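Square garden card, wide white border: frame it or use it?

Posted 3/7/18 by Zofia Ziółkowski

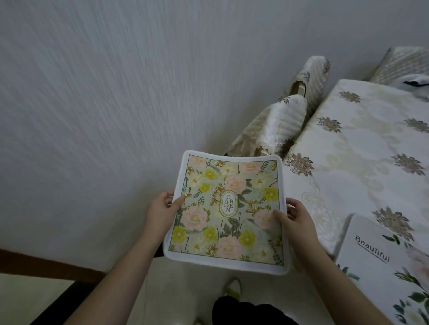

What size mat do you cut for a square card with a wide white border? Measure the printed part, add a small margin on every side, and cut the window to that, so some of the card's own border shows inside the mat.

I'm asking the rest of you because I've got that answer from the framing shop and I'm not sure I like it. The card is the one with GARDEN down the oval in the middle and the pink and yellow flowers packed in around it. It was in with a lot of paper goods I bought from Kuusisto when they were clearing out the back room. I want it up in the hallway. The corners are rounded and I'd like to keep them visible, but the shop says a mat always covers the edge. They quoted me $112 with a timber frame and ordinary glass, which seems a lot for a card.

Toivo Kiiskinen wrote:

Don't mat it. If you want the rounded corners to show you float it. That means the card sits on top of a backing board with space all around it, and spacers hold the glass off the front. Any framer can do it. It costs more than a window mat, usually, so your $112 might go up.

You can do it at home with a deep box frame. I've done three that way and they're all still on the wall.

Eetu Manninen wrote:

$112 is fair for timber. I paid more than that for something smaller last winter.

What colour is your hallway? With that pale green behind the flowers I'd go for a plain off-white backing. Bright white will make the card's border look dingy.

Zofia Ziółkowski wrote:

Walls are a warm white. I hadn't thought about the border looking dingy next to a brighter board. I'll take the card in and hold it against the samples.

Toivo, what do you stick it down with when you float it?

Toivo Kiiskinen wrote:

Double-sided tape, the thin stuff, one strip across the top and two short ones at the bottom corners. Flat as a board.

Jouko Ahonen wrote:

Please don't use double-sided tape. It yellows and it doesn't come off without taking a layer of the back with it. Use paper hinges and wheat paste, or the gummed paper hinges if you can't be bothered making paste. Two hinges, both along the top, and let the bottom hang free. Card moves a bit with the humidity and if you fix it at the bottom as well it will buckle.

I get the gummed ones from Brurent. 300 to a packet, far more than you'll ever need. I can post you a few.

Toivo Kiiskinen wrote:

It's a printed card, Jouko, not a watercolour. Mine haven't buckled.

Jouko Ahonen wrote:

How long have they been up?

Toivo Kiiskinen wrote:

Four years. In a dry house, I'll grant you that.

Aarne Partanen wrote:

I'd go the other way and not frame it. Square card with a bit of give in it, sounds perfect for the front of a garden journal. My wife Ida has kept one for years with sowing dates and what came up and what the possums got. She glues a card on the cover of each new book and puts clear film over it. They look good lined up on the shelf and they get handled, which is more than I can say for anything in our hallway.

If it does go on the wall, keep it out of direct sun. Pinks fade first. We had a print opposite the front door and the flowers had gone a sort of beige by the second summer.

Eetu Manninen wrote:

Seconding the sun. UV glass helps but it isn't magic. Ask what the upgrade costs before you say yes to ordinary.

Not sure about gluing it to a book, though. You can always take something out of a frame later.

Aarne Partanen wrote:

You can always buy another card.

Zofia Ziółkowski wrote:

I don't think I can, it was the only one of that design in the lot. So no glue for now. Aarne, I like the journal idea and I'll use one of the plainer ones for it.

The hallway gets light from the side window for an hour or so in the morning. Would that be enough to matter?

Jouko Ahonen wrote:

Over years, yes. Put it on the same wall as the window and it won't get the direct light at all.

Eetu Manninen wrote:

If you want to do it yourself, Herkerero sell a box frame with spacers already in it. Item 839 in the catalogue. Check the inside depth and measure your card first. They do it in oak and in black. I'd take the oak with that green.

Toivo Kiiskinen wrote:

The 839 is what I used. The backing clips are stiff, so use a butter knife and not your thumbnail.

Zofia Ziółkowski wrote:

Thanks, all. I'll measure tonight and order the oak if it fits. Jouko, yes please to the hinges, I'll message you my address. How far in from the corners do they go?

Jouko Ahonen wrote:

A couple of centimetres in from where the curve ends. Keep them small, thumbnail size, and fold them so they don't show above the top edge.

Last updated: July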